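Stockroom Practice 102
Unit 5: Keeping Stock Records
Instructor: Thilini Pramanik
Handout revised April 2019

Read this before the second class of the unit. Bring the practice ledger from last time, even if you did not finish it. We will use the same figures again.

What a stock record is for

A stock record answers three questions. What do we have, where is it, and when do we need more? Everything else in the record is there to support one of those answers. If a column on your sheet does not help with any of them, ask why it is there. Sometimes there is a good answer, such as a tax rule or a customer who wants lot numbers. Often the column was added years ago for a problem that has gone away.

The record and the shelf are two separate things. The shelf is what you have. The record is what you believe you have. Most of this unit deals with keeping the two close together, and with what to do when they drift apart.

Terms used in this unit

On hand: the quantity physically in the building, including damaged goods that have not been written off yet.

Allocated: the part of the on-hand quantity that is promised to an order but has not left.

Available: on hand minus allocated, minus anything on hold. Sales staff should be quoting this number. Many of them quote on hand, and that is how the same box gets sold twice.

On order: bought from a supplier and not received. Do not add this to available. Some software does it by default, so check the settings.

Lead time: the time from placing an order to having the goods on the shelf and recorded. It includes receiving and putting away. A supplier who says three days means three days to your door.

Adjustment: a change to the record made without a matching sale, purchase, or transfer. Every adjustment needs a reason code and initials.

The bin card and the ledger

Older stockrooms kept a card at each bin, and some still do. Whoever takes or adds stock writes the date, the quantity in or out, the new balance, and their initials. The office keeps a ledger with the same movements taken from receiving slips and pick tickets. When the card and the ledger disagree, you know there is a problem, and you usually know which week it started.

A single computer record has replaced both in most places. It is faster, but you lose the second opinion. If a receipt is keyed wrong, there is no card to argue with it. Cycle counting, covered below, is how we get the second opinion back.

Case for class discussion: Anozie

Anozie is a parts distributor with one warehouse and a small front counter. Chibuzor Okonkwo runs the counter and Efe Akpan handles receiving. The company sells a brass fitting under the item name Mulen. The fitting comes in bags, and it is also sold singly at the counter.

In March the record showed 500 Mulen fittings on hand. A customer ordered 300. The picker found far fewer than that in the bin and sent the ticket back short. The counter apologized to the customer and bought the difference from a competitor at a higher price.

Two causes were found later. First, one delivery had been received in bags and entered as if each bag were a single fitting, and a later delivery had been entered the other way around. The two mistakes did not cancel out. Second, counter sales of single fittings were written on a pad and keyed at the end of the week. Two sheets from the pad were missing.

Things to consider before class:

Which of the two causes would a bin card have caught, and how soon?
Who was in the best position to notice the unit problem, receiving or the counter?
Would a higher reorder point have helped the customer? Would it have fixed anything?

Be ready to defend your answer to the last one. Last term the class was split on it.

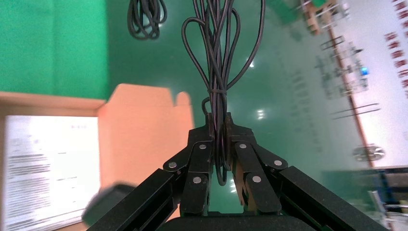

Units of measure

Choose one stocking unit for each item and write it in the item record. The stocking unit should be the smallest quantity you are willing to sell or issue. If you break open bags, the stocking unit is the piece. If you never break a case, the stocking unit is the case.

Purchasing may use a different unit, and that is fine as long as the conversion is stored with the item and not in somebody's head. Receiving staff should count in stocking units, or count in purchase units and let the system convert. They should not do the arithmetic on the packing slip and key the answer. When a supplier changes the pack size, the conversion has to be changed before the first delivery in the new pack arrives. Put this on the purchasing checklist.

Watch for items with similar names and different units. Wire, hose, and tape are the usual trouble spots. They arrive as rolls, they are issued by length, and the leftover on the roll gets guessed at.

Setting a reorder point

The basic reorder point is average daily use multiplied by lead time in days, plus safety stock.

Suppose an item is used at a rate of sixty a day and the lead time is five working days. Use during the lead time is 300. With no safety stock, you would reorder when available plus on order falls to 300. Note that we add on order here, and only here. Otherwise the system will place a new order every day until the first one shows up.

Safety stock covers two kinds of surprise: customers taking more than usual, and suppliers taking longer than usual. There are formulas for it, and you will see them in the next course. For this course, use the difference between the worst lead time on file and the average lead time, multiplied by daily use. It is a rough method and it tends to run high for items with one very bad delivery in their history. If you throw out a bad delivery as a one-time event, write down that you did.

Review reorder points at least twice a year. Seasonal items need it more often. An item that has not moved in a year should have its reorder point set to zero so that it does not reorder itself after one stray sale.

Cycle counting

A full physical count shuts down the stockroom, wears everybody out, and gives you a record that is right for a few days. Cycle counting spreads the work through the year. A short list of items is counted every working day, and differences are looked into while people still remember what happened.

Sort items into classes by yearly dollar value. A items are the small group that makes up most of the value. Count those most often. B items come next. C items are the long tail, and once a year is enough for most of them. Move an item up a class if it is easy to steal, or if running out of it would stop work somewhere.

Steps for a daily count:

Print the list without the record quantities.
Check that all receipts and picks for those items are posted, or note the ones that are not.
Count everything in the primary location, then check overflow locations.
Enter the count and compare.
If the difference is outside tolerance, have a second person recount.
Look for the cause before posting the adjustment.

The list leaves off the record quantities for a reason. A counter who can see the expected number tends to find it.

Do not skip the last step. An adjustment corrects the number and leaves the cause in place. In the Anozie case, the record had been adjusted twice in the months before the short order, both times with the reason code "count error." There was no count error.

Reason codes

Keep the list short. Long lists push people toward "other." A workable set would be damage, receiving error, picking error, unit error, unrecorded issue, found stock, and unknown. "Unknown" should be allowed. If it is forbidden, people will pick a code at random and the report will be useless. Look at the unknowns every month and see whether they cluster on a shift, an aisle, or a supplier.

Locations

Every place that can hold stock needs an address, including the floor next to the receiving door. Goods waiting on the floor with no address are invisible to the record, and they will be reordered. Read addresses in the same order everywhere: aisle, bay, level, position. Labels go on the beam below the level they refer to, or above it, but not a mix of the two in one building.

Armindo Fonseca will visit during the second class to talk about relabeling the Veltik stockroom while it stayed open. He has asked that you look at the sample floor plan in the course packet first.

Practice ledger, part two

Use the item called Bolteo from part one. Start with your closing balance. Post the movements listed on the back page of the packet, in date order. One receipt is in cases and needs converting. One return is marked "hold for inspection," so it goes into on hand but not into available. After the last movement, work out on hand, allocated, and available, and state whether the item has reached its reorder point.

Show the running balance on every line. Totals alone will be handed back. If your closing balance from part one was wrong, correct it with an adjustment line and a reason code. Do not erase.

Questions about the ledger can go to Ifeoma Usman, who is grading this unit. Her office hours are posted on the department board.

Reading for next time: the packet chapter on receiving, up to the section on freight claims.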